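Pevasen hand-held gripper: review
Posted August 2, 2020 by Nnamdi Wike

We bought the Pevasen to replace the remote control setup in our lab. With the old joystick, teaching the arm a simple pick took all morning. With the Pevasen you hold the gripper yourself, squeeze the trigger, do the job, and the software turns your movements into training runs for the arm.

Zainab Akinola and I recorded 1,000 runs over the winter, mostly bottles, cups and small boxes. Of those, 103 had to be thrown out, nearly all for moving too fast. The tracking doesn't like a quick wrist. Slow down and it behaves.

The grip is comfortable for short sessions. After an hour my forearm was sore, and the trigger spring is stiffer than it needs to be. The fingers are held on with screws and take a few minutes to swap. They've picked up some scuffs, nothing that matters.

Plain surfaces are fine for practice, but mix in some clutter before you train on the results. Ours did poorly on a messy bench until we did.

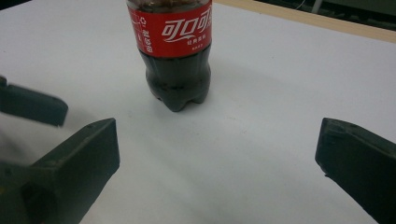 Coming in on a bottle of Coca-Cola, fingers open, white tabletop.

Export to Kara works. Export to Dabbas failed twice on long files and support took four days to answer.

Rating: 4 out of 5. I'd buy it again, with a softer spring.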